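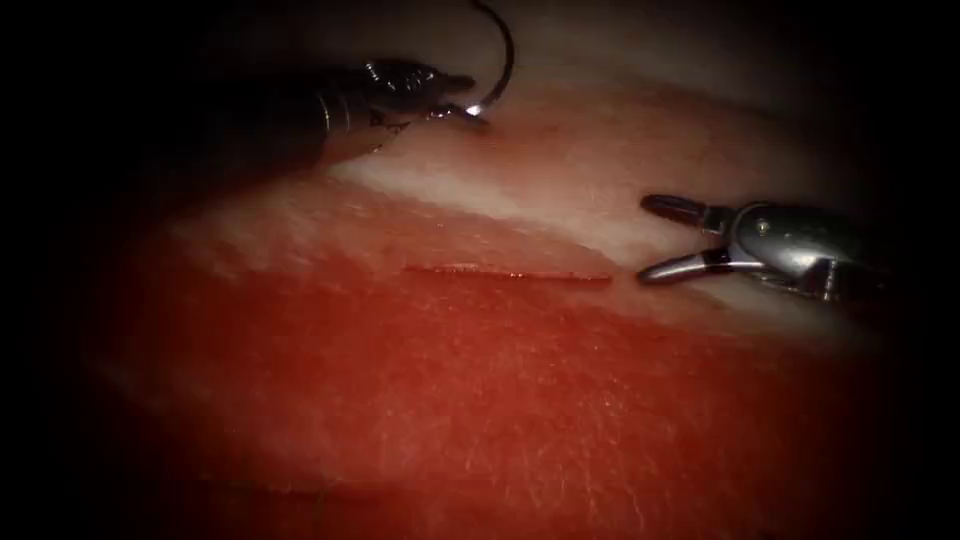 Closing a Cut: How Stitching Changed at Mollwood Hospital
Student project report, 1 Dec 2025

1. Aim
Our group wanted to find out what doctors at a small town hospital used to close wounds, and when they changed from one material to another. We chose Mollwood Hospital in Trerkbridge, which opened in 1899.

2. Method
In August we read the hospital's old supply books, kept at the town library. We looked at 200 pages and copied every line that named thread, needles or dressings. Two of the books had water damage and we left those out.

3. Results
The early books list silk and catgut. Catgut was made from the gut of sheep or cattle, and the body breaks it down over time. Silk has to be taken out of the skin by hand. Needles were bought loose and threaded at the table. Later books show needles sold with the thread already attached, and nylon takes over most of the silk orders.

4. Problems
Some entries only say "thread, usual." We could not tell what was meant and put 40 of these in a separate table. Prices were not compared, as the pack sizes were often missing.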